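The one-table cure, and why I'm not sold

Signe Magnusson says a cluttered home needs a single clear wooden table and 4 things on it at a time. Her course at Ullberg costs 247 kronor. I went along with my doubts.

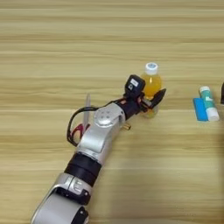
Juice goes to the kitchen, she told us. Fine – I had worked that out.

Scissors are harder. She wants them in one drawer for life, which suits people who live alone.

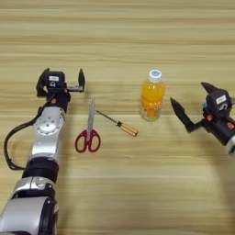 Walid Bitar, who has taken the course twice, still buys new glue sticks.

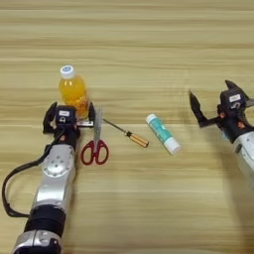 The screwdriver started a row. Toolbox, said Magnusson. Mine stays by the cooker, where the loose handle is.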